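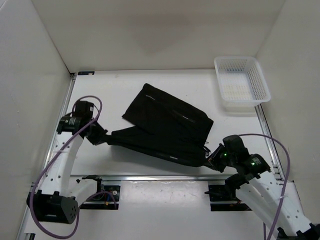 Issue 9, page 2

DOES FOLDING YOUR SHORTS REALLY MATTER?
A Gilchrist "Says Who?" page for young readers

Somebody in your home has probably told you to fold your clothes. Maybe they said it today. And maybe you asked why, and they said "because they'll get creased" or "because they'll take up less room" or just "because."

The last one isn't a reason. The other two might be. On this page we don't believe things until we've poked at them a bit, so let's poke at folding, starting with a hard case: something soft and black with a drawstring, like a pair of shorts.

Why are shorts so annoying?

A towel is a rectangle. A pillowcase is a rectangle. You bring one edge to the other edge and you're done. People who say folding is easy are usually thinking about towels.

Shorts are a different shape altogether. There's a waist, which is a loop. There are two legs, which are tubes, and the tubes join at an angle. If you put shorts down any old way, the cloth makes a lump with corners sticking out in directions that don't seem to belong to anything. You may not be able to tell whether you're looking at the front, the back, or the inside of a leg.

Black cloth makes it worse. When you look at a crumpled white shirt, you see gray shadows in the wrinkles, and the shadows tell you where the folds are. Black cloth soaks up most of the light that lands on it. The shadows are dark and the cloth is dark, so the folds are hard to pick out. Don't take our word for it. Crumple a white sock and a black sock under the same lamp and try to draw the wrinkles on both.

So what can you look for?

Small things that aren't black. A pale tag, a bit of trim, or a little white mark near an edge can help you work out which way the cloth is turned. A drawstring helps too, if there is one. Drawstrings are nearly always at the front of the waist, so once you've found the string you've found the top and the front together. (Nearly always. We've met shorts with the string on the inside, and they fooled us.)

People sometimes say the label is always at the back. Is it? Go and check five things in your drawer. Some labels are in the side seam, and some are stuck on the outside as decoration. "Always" is a word to be careful with.

Does pulling it tight do anything?

Here we expected to find out that it was a waste of time. Plenty of grown-ups hold a piece of clothing by two places, pull until the cloth goes straight, and then lay it down. It looks like fussing.

But think about what cloth is. Many soft clothes are made from yarn bent into tiny loops, and the loops can slide and stretch a little. When you leave the cloth in a heap, the loops stay bent whichever way the heap pushed them. When you pull from both ends, they shift back toward a straight line. Small wrinkles that run across your pull get flatter. Wrinkles that run the same way as your pull don't, and sometimes pulling makes new ones. You can see this with a handkerchief: tug two opposite corners and long creases show up from one corner to the other.

So pulling works, partly. It depends where you hold on. Two ends of the same edge is good. Two places that have nothing to do with each other is how you get a twisted strip with a big flap hanging off it.

And don't haul on it. Stretchy waistbands can be pulled out of shape, and then your shorts fall down, and folding won't fix that.

Does it need a table?

We've read that you must fold on a clean, flat, hard surface. Must you? We tried a bed, a carpet, and a tabletop.

The bed was the worst. It sinks where you lean on it and the cloth sinks too. The carpet was all right for size, but it grips, so when we slid one leg over the other the bottom layer bunched up. The smooth table was best, and a pale one was better than a dark one for black shorts. You can see the whole outline against a light top, including any gap where the table shows between two bits of cloth. If there's a gap in the middle of your shorts, they aren't flat yet.

A bed will still do. We just wouldn't call it the best.

The way we ended up doing it

Find the waist. Use the string or the tag if you can't tell.

Hold the waist at its two ends, lift, and let the legs drop. Give one shake.

Lay the shorts down and pat from the waist toward the legs.

Tuck the string inside, or it will catch on the next thing in the drawer.

Put one leg on top of the other. The middle seam will poke out in a small triangle. Push it in if it bothers you.

Fold the bottom up to the waist. Stop there, or fold again if your drawer is small.

If there's a basket beside you, put them in it before you start the next pair. A folded pair left in your working space gets knocked open by your elbow. Ours did.

What about the big claims?

A leaflet that came with a Sullell drawer divider told us a family could save 1,640 minutes a year by folding properly. We would like to know how anyone worked that out. What size family? Saved compared with what? Did they subtract the time spent folding? The leaflet didn't say. A number with no story behind it shouldn't get more respect just because it has a comma in it.

Then there's the claim that folded clothes never crease. Not so. A fold IS a crease, if it's pressed down long enough. Leave your summer shorts at the bottom of a pile until February and you'll find a line across them exactly where you folded. What folding does is give you a few straight creases in place of a lot of messy ones. Most people think that looks better. You're allowed to disagree.

The claim about space is the strongest. A heap of cloth has air trapped in it, and air takes up room. Fold the cloth and you squeeze a lot of the air out. But if you stuff a heap into a drawer and lean on it, you squeeze the air out too. The real difference comes when you want the blue pair from the bottom.

Test it yourself

You need two pairs of shorts made of the same sort of cloth, and a drawer or box. Fold one pair. Crumple the other into a ball. Leave them side by side overnight with nothing on top. In the morning, lay both out flat and look at them by a window.

Now do it again with a heavy book on each. Did the answer change? Try it a third time with the pairs swapped, in case one of them is just a wrinkly sort of pair - that happens, and it would spoil your result.

Write down what you see before you decide what it means. If the crumpled pair looks fine, write that down, even if the person who wants you to fold your clothes is standing right there.

Words on this page

Drawstring: a cord that runs through the waist of a piece of clothing so it can be pulled tighter.

Seam: the line where two pieces of cloth are sewn together.

Taut: pulled tight, with no slack. Say it like "taught."

Readers' results go on the Proston noticeboard page. Please send yours by 25th September, and tell us what kind of cloth you used. Next issue: does Devel the class hamster really need a new wheel, or does he just look as if he does?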